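# Serlow: a folding and sorting log for jackets

Hi! I'm Nisha, and Serlow is my collection of notes and pictures on handling outerwear: laying it out, smoothing it down, folding it, and deciding which pile it goes in. It started as a text file I kept for myself when I was helping Jyoti Chauhan get a winter clothing swap ready, and it grew (a lot!) after Mohit Tomar asked if he could borrow it.

## What's in it

- 194 entries, one garment handling per entry
- `notes/` has my plain text notes, typos included
- `labels.csv` has garment type, closure, color, and the fold I went for

Most of it is jackets and coats. There are a few vests too, filed under jackets until I come up with something better.

## Puffy stuff

I file anything with filling under `padded`, and it's the group I rewrite my notes on most.
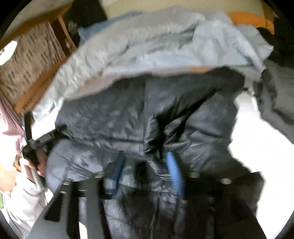 Padded jackets get folded last in my system, mainly so they can sit on top of the stack and keep their loft. Sleeves in first, then the bottom up, and please don't lean on it! Before any of that I look for the seams, and with black fabric that takes a minute. On this one the straight seam down the middle is easy enough to find, but right next to it there's a deep fold that goes almost black, and on a dark jacket it's easy to label a fold like that as a seam. If you're adding labels, follow the line with your finger before you type anything. Mhairi McIver caught 16 of my mistakes that way, and they're fixed in the current version.

## Leather and leather-look

The label is `leather` for both, and the `material_note` column is where I say more if I know more. It's blank a lot.

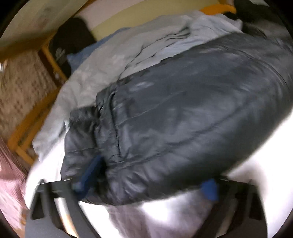 I fold leather as little as I can get away with, one loose fold across the body and that's it, and if there's hanger space I skip even that. Creases are the thing I write down. A thin, light one like the slanting line across the upper middle of the panel gets `crease: light`, and the bunched up part below the zipper gets `crease: heavy`. Zippers have their own column — metal teeth or plastic, open or closed, and "can't tell" is a perfectly good answer.

## Known problems

- "Black" covers everything from charcoal to true black. Narendra Agarwal wants 2 separate labels and he's probably right.
- Fold names are mine. "Mallet" means rolled up with the hood wrapped around the outside.
- Early entries don't say which side is up.

## Using it

Go ahead and use it for whatever you like, just keep this README with the files. If you fix a label, send me the row number and the new value.

Serlow notes | Contact: Nisha Goel | Back to top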